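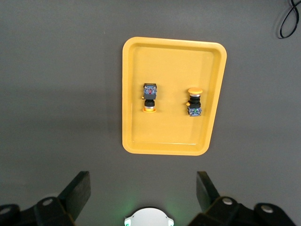
Riesling from the upper rows at Clundberg is picked last, usually in October, and pressed as whole clusters. The 30 acres face northeast on thin slate, and sugar comes up slowly there. Acid stays high enough that winemaker Paweena Chareonsuk adds none.

Juice settles overnight at 50 degrees and goes to steel. Two tanks are started with cultured yeast and the rest are left alone. Fermentation takes from six weeks to four months, depending on the tank, and Chareonsuk stops it by chilling once the residual sugar suits the acid – a decision made by taste, then checked in the lab.

The last release came to 2948 cases, of which 165 were the single-block bottling called Morkon. That wine spends an extra winter on its lees and is filtered once. It smells of lime peel and wet stone, with a firm, nearly dry finish.

Somkiat Klinhom, who buys for the restaurant Boonchu, pours it with grilled pork neck and sour sausage. He serves it at 48 degrees, a little warmer than most of his whites, and keeps some 200 bottles back for a second year. The regular bottling, Pirnen, is sold by the glass and is ready now.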